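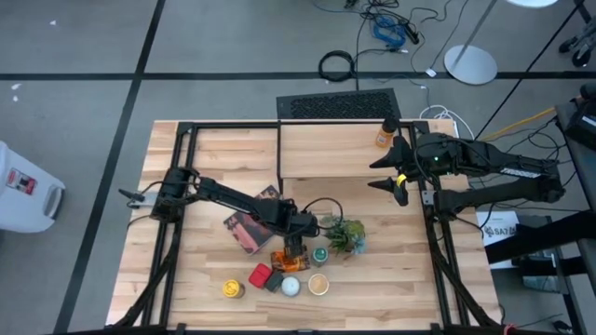 Notebook, June, party workshop

Started at 9:40 with a big mug of coffee and the whole stack of theme boards spread out in front of me. The job for this month is the Ellier first birthday, and I have been putting off the invitations because I kept changing my mind on the color of the paper. I have now stopped changing my mind. It is the soft peach, with the moon and clouds printed in gray, and I love it so much more than the mint we started with (sorry to everyone who voted for mint – I did hear you!).

Garland first. I cut the clouds from the heavier Sirkier card and used the lighter one for the moons, which is the opposite of how we did the spring shower, and they hang so much better this way. The heavy clouds pull the string down into a nice little dip between the moons. Last time the whole thing twisted around and showed its back to the guests all afternoon, and I was fixing it between slices of cake. Two holes in each cloud, please, set wide apart, and thread from the back.

The batch came to 134 pieces, clouds and moons together, and I pressed them overnight under the atlas. A few of the moons had a fuzzy edge from the old blade. I put those in the scrap tin for the place cards, where a fuzzy edge won't matter one bit. 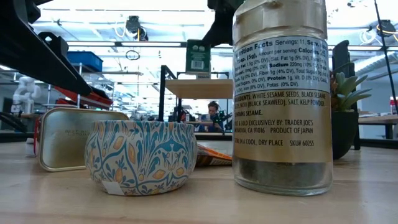

Kept by the party stylist, paper and table decorations

After lunch I went on to the tissue pom-poms, and here I have to own up to a wrong turn. I folded the first few at the width we wrote down in the Vahidi notes, and they came out flat and sad, like a carnation that has been sat on. I think those notes were for the crisper tissue we used to get. For the soft kind you want a narrower fold and more layers, and you want to pull each layer up toward the middle very slowly, one side and then the other. I ended up doing them in front of a movie and it was the nicest part of the day.

The finished big ones are for over the cake table. The small ones go along the window, mixed in with the paper fans from the Allell baby shower, which were still in great shape when I opened the box. Whoever packed those with tissue between the folds, thank you, you are a treasure!
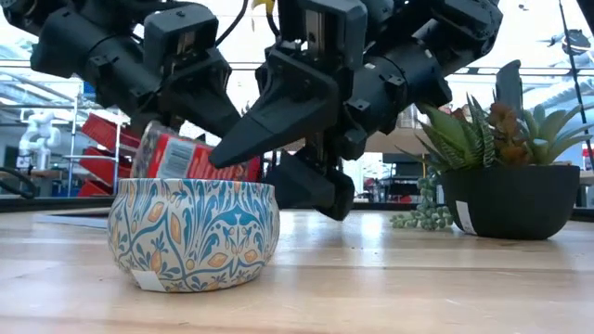 Tabletop, with the patterned bowl

Invitations: 23 envelopes addressed, peach liners glued in, flaps left open until the RSVP cards come back from the printer. The glue stick made the liners ripple, so I switched to the double-sided tape halfway through and went back and redid the first ones. It takes longer, but they lie so flat and pretty now. The gray ink stamp needs a good 20 breaths to dry before you stack anything on it. I counted breaths and felt very calm by the end.

Still undecided on the high chair banner. I would like felt letters spelling ONE, and I also have a soft spot for a row of tiny moons with a monthly photo on each, January through December style. The photos would need to come from the family soon if we go that way, so I will ask tomorrow morning before I cut any felt.

To pick up: peach ribbon (the wide one), more tape, a fresh blade for the small cutter, cake stand from the back closet.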